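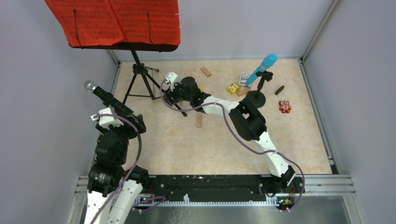

Robots > Guides > Open days

How to run a tabletop robot demo at an open day

03/02/2024 – by the workshop desk at Dunddale
Reading time: 5 minutes

We have a two-arm bench setup at the Dunddale workshop, and in June we put it in front of the public for an afternoon. We had 100 people through the door. These are the steps we follow now, written up for the Pultitz group, who want to do the same thing with their own bench.

1. Pick a theme people know

We went with a small music stage. There is a music stand with a sheet of red music clipped to it, a microphone on a weighted stand, and a second microphone for one of the arms to hold. Visitors get it right away, including the young ones. Our earlier bench demo was sorting washers into trays and most people walked past it.

2. Set out the stage

Put the tall things down first and leave the arms room to come in from the front. Our music stand goes toward the back on the left, and its tripod legs take up more floor than you would expect. Check that the gripper can get to the legs before you settle on a spot. The microphone stand goes right of center.

After that, add a few small things between them. We use wooden blocks in light and dark colors, a yellow toy with a face on it and a little red owl. Don't line them up. Visitors like to ask for one by name, and the owl gets asked for more than anything else.

3. Check the cables

Run each arm slowly to the far end of its reach and back. Watch the cable along the arm the whole time. It should have slack at the elbow but must not drag through the toys. Ours hang in loose loops, and we move them by hand between runs if they have dropped too low.

4. Rehearse the grip

A handheld microphone is a good prop and an awkward one. The head is heavy and the body is smooth. Close the gripper on the body, lift a little, and wait. If it slips, open up, move closer to the head and try again. Keep the lift low until you trust it.

Do the pickup 5 times in a row before you let anyone in. If one of them fails, start the five over.

5. Keep the talk short

We do two minutes of talking and then let the arms move. Say which arm does what, say who is driving, and say where to stand. Questions are better at the end – people stop listening once something starts to move.

The Irard leaflet we handed out ran to 300 words and came back mostly unread. A single card with the name of the workshop and the next date would do.

6. Reset between groups

One person resets the stage and one person keeps an eye on the controls. Pause the arms before any hand goes in. Put the stands back first, then the toys, then check the clips on the sheet music. Tape on the floor panel helps if you want the stands in the same spot each time, but use the kind that peels off clean.

7. Pack up

Take the microphone out of the gripper before you power down. Park both arms low, cover the bench, and put the small toys in one box with a lid. The Ndlovu hall, where we have shown the bench twice, wants the room clear within the hour, so we bring the boxes in with us and leave them under the table.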